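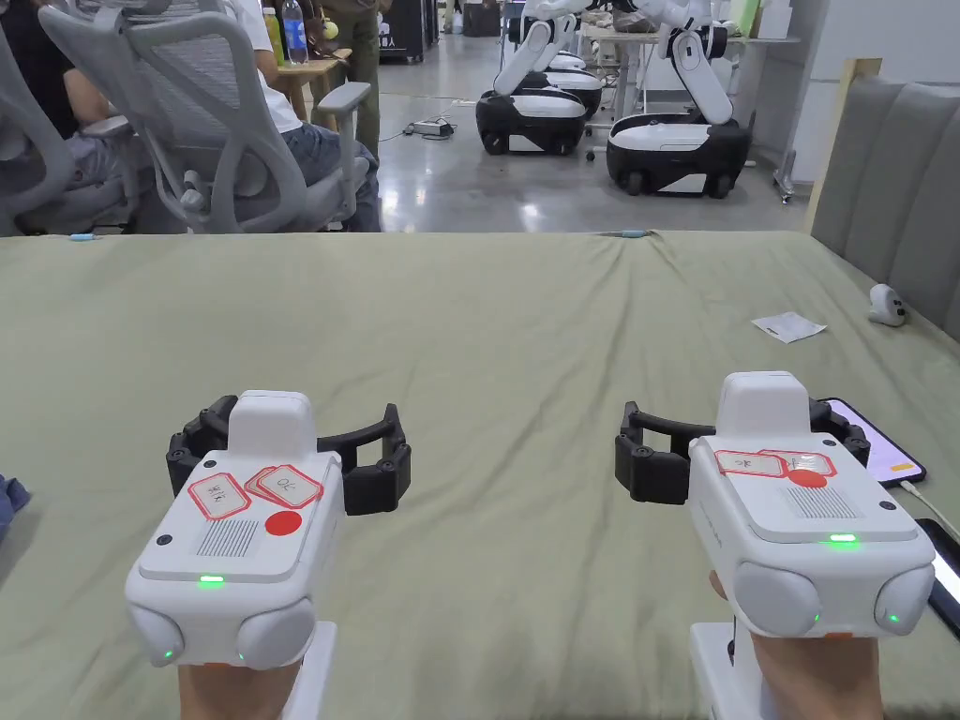
What does it take to build a pair of hand-held robot grippers in a shared workshop?

A workbench, a printer that can run overnight, a few evenings of wiring, and a set of drawings that someone has already made the mistakes on. Skivine, the open hardware project run out of the Ospina shared workshop, is releasing those drawings today.

FOR IMMEDIATE RELEASE
7 August 2018

Skivine Releases Free Plans for Hand-Held Gripper Pair

The Skivine project has published complete build plans for a pair of hand-held grippers that let a person carry out a task with robot fingers, one in each hand. The plans are free to download and may be changed and shared under the same terms.

The release covers the left and right units, the handles, the fingers and the housings. It includes 26 printable parts, a wiring diagram, a parts list and a written assembly guide. The left and right bodies share most of their parts, so a builder who has finished one side will find the second goes faster.

Work on the grippers started in May at Ospina, where members share tools and bench space. The first version had a handle that came straight out of the back and tired the wrist. In the current plans the handle drops down from the body and the fingers open ahead of it — a layout that members found easier to hold over a table. Indicator lights are placed where the person holding the unit can see them.

Members tested the fingers by opening and closing them on ordinary household things: cloth, paper, cables, small boxes. The build log on the project page lists 323 entries from those sessions, including the ones where a joint cap came off or a screw worked loose. The log is part of the download.

The fit of the finger joints is the hardest part of the build. The guide suggests printing one test joint first and sanding it before printing the rest. Builders should also label the left and right units early, before the housings are closed, and run each one on the bench with the cover off. Soldering is needed in 2 places on each unit.

Movel, a parts shop that supplies several shared workshops, will sell a bag of the screws, springs and bearings on the list. The bag is optional. All of the hardware can be bought elsewhere, and sizes are given in full.

Ospina will hold an open build evening for up to 20 people once the first bags are in stock. Places can be booked through Listeo, the workshop's sign-up page. Visitors should bring their own printed parts. Hand tools and soldering irons are provided.

Plans, build log and assembly guide: see the Skivine project page.
Corrections to the drawings: use the comment form on the same page.
Build evening sign-up: Listeo, under Ospina.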